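Zovis Cable Practice Frame, with Working Rules for Robot Benches

Page updated 9 February 2018

The Zovis frame is a small test piece for benches where a robot handles cable near fixed parts. It is made from 20 mm aluminium profile with brackets in the corners, and it carries plastic clips and upright posts along the bar. You lay it on the bench, you fit a cable, and then you have something to practise on before the robot comes near a real assembly. The longer side measures 400 mm.

We sell the frame together with a short set of working rules. The rules are the larger part of the product, in our opinion. Many customers already have profile and clips in a drawer, and they could build a frame in one afternoon. What they asked us for was a common way to set it up, so that two people on two different shifts get the same bench.

Please read the rules as good practice of our house. They do not replace the risk assessment for your cell, and they do not replace the manual of your robot. If your local safety rules say something stricter, follow those.

Rule 1. Clear space before clear path

Before power goes to any arm, look at the surface and not at the screen. Loose pieces, offcuts and spare clips go back in the box. Cables that belong to the arm itself need a place to hang, and this place must stay the same when the arm turns. Where two arms share one surface, write down which one may enter the area over the frame first. The other one waits outside the bars until it receives its signal. 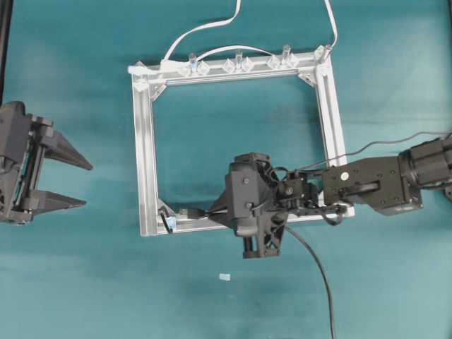 Bernardo Morais writes that he would go further with this rule. In his shop the waiting arm must be stopped by an interlock, and a written order on the wall does not count. He also asks us to say clearly that a small piece left on the fabric is enough to make a frame sit crooked, and that a crooked frame makes every taught point wrong.

We agree with both remarks. The interlock is now in the text as the preferred solution, and the written order is allowed only for slow manual teaching with one trained person at the stop button.

Rule 2. Fixing the frame

The frame should not move when you push it with a finger. On a fabric surface use the flat fixing feet from the accessory list, or bolt the profile to the table through the fabric. Do not hold it by hand while an arm is moving. This sounds evident, but it is the most frequent question we receive by telephone, and the answer stays no.

Check the bolts in the corner brackets at the start of each working day. If one corner has been opened, for example to change a bar, put the set square in all the corners again and repeat the teaching of the reference points. A frame which was taken apart is for us a new frame.

Rule 3. The arm's own cables

Every moving joint needs a cable loop which is long enough at the far end of the movement and does not catch at the near end. Move the joint by hand, with power off, through its full range. Watch the loop at the wrist and at the finger. If a cable touches a sharp edge, re-route it; tape on the edge is accepted for one day only and must be written in the log. 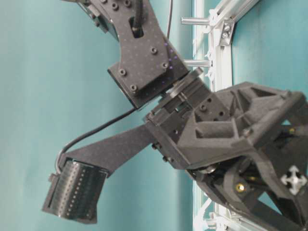 Screws on the finger plates and on the wrist are checked in the same round. We recommend a paint mark across the head and the plate, so that a turned screw can be found by eye. Printed parts need a little more patience than metal ones. Tighten them by the value given by the maker of the part, leave them for a night, and check again. When you see a crack in a rib or in a pocket, the part comes off the same day – there is no waiting list for cracks.

Rule 4. Fingers and pads

The finger is the part that meets the cable, and therefore it has its own line in the log. Note the type of pad, who fitted it and on which arm. Where a pad has its own connector, unplug it by the connector body and never by the wire. A pad with a surface that has become smooth is replaced, also when the grip still seems good.

Pointed fingers are permitted on this frame, but with reduced force. They should approach the bar from the open side, and the teaching point should stay 2 mm away from the profile. 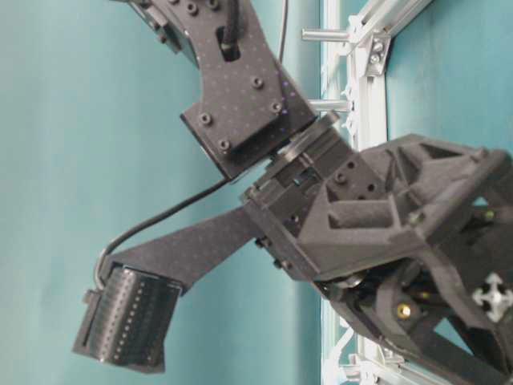
Gripper with open fingers; a black cable runs to the pad on the lower one.

Rule 5. Clips, posts and the practice cable

Clips may be placed anywhere on the bar, but the positions must be drawn on the sheet that comes with the frame. After a change of position, make a new sheet and put the old one away. We had a customer with four sheets on the same wall, and no person could say which one was valid.

Start with one straight run between clips. When 20 runs in a row are finished without a stop, add a turn around a post. The cable itself should be relaxed when you begin, with no old bend from the drum, and its plug must rest outside the working area until the step where it is needed. A post may be marked with a strip of coloured tape to make it the reference post, if the camera can see this colour well against your background.
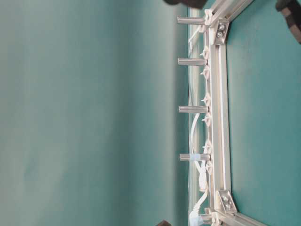
Replace the practice cable when the jacket shows whitening or when the plug has play. Keep the old ones apart from the new ones in a closed bag. A tired cable behaves softer in the clip, and results from it cannot be compared with the earlier ones.

What is delivered

Frame with corner brackets, assembled and squared
Bag of clips and posts
White practice cable with plug
Working rules, printed, and a pad of position sheets

The fixing feet and the set square are ordered separately. Arms, grippers and cameras are not part of the delivery.

Versions

Cestden: standard frame, for a single arm
Carvalho: same frame, with printed rules for two arms on one surface
Brevley: spare bars, clips and sheets only

Delivery time is nearly three weeks. Orders sent in August are handled after the summer closing. Remarks on the rules are welcome by post or through the contact form, and please mention the number of the rule.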